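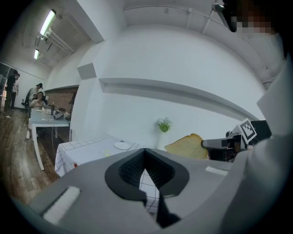

Chapter 7
Tolerances and Fits

No part can be made to an exact size. A drawing therefore states a nominal size and the limits between which the finished size may lie. The difference between the upper and lower limits is the tolerance.

A fit describes how two mating parts go together. In a clearance fit the shaft is always smaller than the hole. In an interference fit it is always larger before assembly. A transition fit may give either result, depending on the sizes produced.

This chapter covers linear sizes up to 1000 mm. Larger work, such as the 1264 mm housing in the Flosham exercise, is treated separately. Readers should first revise the units and rounding rules set out in Chapter 2.

7.1 Limits of size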